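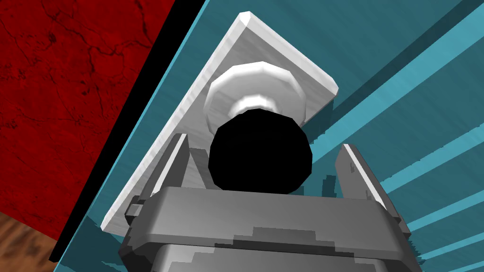

2 min read

3.2 Finish color and perceived room depth

The second part of the study examined whether the color of a wall next to a door changes how deep people judge a room to be. Ratings were collected in February through the Urnau survey panel. Of 2000 invitations sent, 1543 led to complete responses. Respondents who failed either attention check had been removed before this total was taken.

Each respondent rated 18 interiors on a seven-point scale. Wall paint was drawn from the Namard color set and floor finish from the Dakus set, with lightness held constant within each block. Order was randomized by respondent. Doors were treated as a separate factor, as earlier work on small apartments had mixed door and wall color and could not tell the two effects apart.

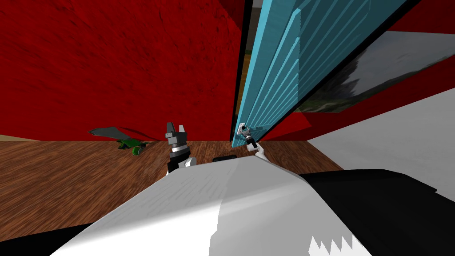

Figure 2. Red wall, light-blue door and brown plank floor.

Warm walls were rated as closer than cool walls across all floor finishes. The effect was smaller when the door was lighter than the wall, and it was absent for gray walls. Floor finish had no main effect. Scores were fitted in Phí with respondent and interior as random terms; dropping the interior term widened the intervals but left the direction of the wall effect unchanged. Estimates by block are given in Appendix B.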